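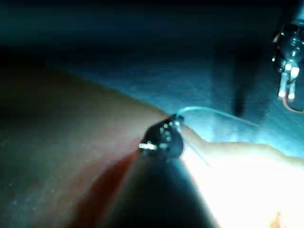

Pale thread running off to the right, tissue crease underneath.

11 February 2017

Thread storage, humid cupboard vs dry drawer. Pludov's sheet says their thread keeps its strength "in any normal room". I don't know what a normal room is and the sheet doesn't say. Pulled 64 lengths, half from each store, all knotted the same way, all on the old Lernstead puller.

Humid lot broke lower on the whole, but the two lots overlap badly. Wouldn't bet lunch on it. Most let go at the knot, so we may be measuring my knots.

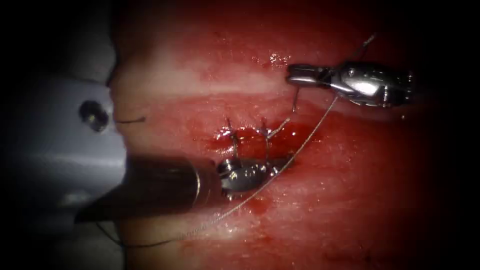
Puller check

Hung the 238 g weight before and after. Reading had crept up by the afternoon. Lernstead's manual blames the room temperature, as it does for everything. I'd look at the clamp first, the grey rubber has gone shiny and I'm fairly sure a few lengths slipped before they broke. Those are marked S in the book and left in for now.

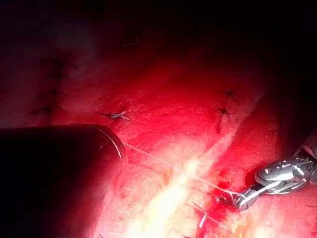 Altevcombe Materials Lab, Threads and Fibres Group

Batch 2161 is the only one we have in both stores, so any difference could still be a batch quirk. Need a second batch before this goes in the February summary. Holanda quoted 2800 for a humidity cabinet, and I can't see why a sealed tub and a dish of salt solution 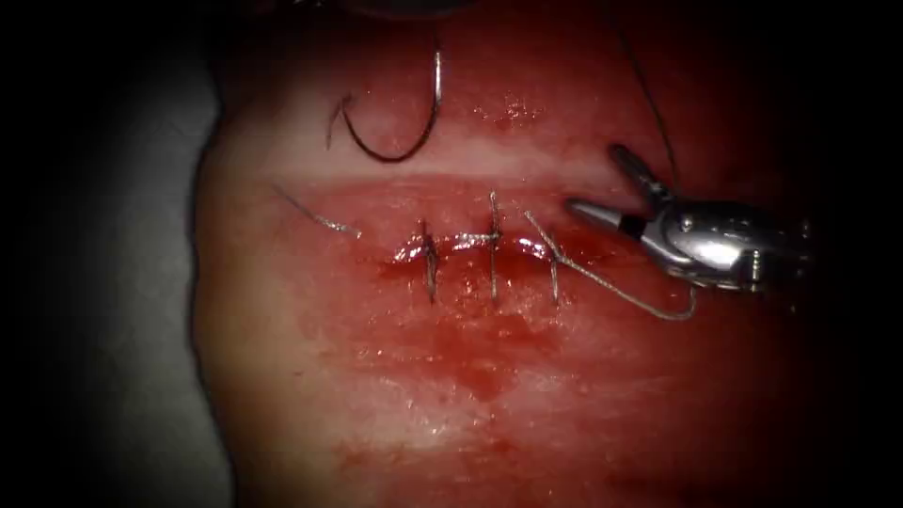

wouldn't do the same job at this stage. Tub first. New rubber on the clamp, then repeat the dry lot with someone else tying.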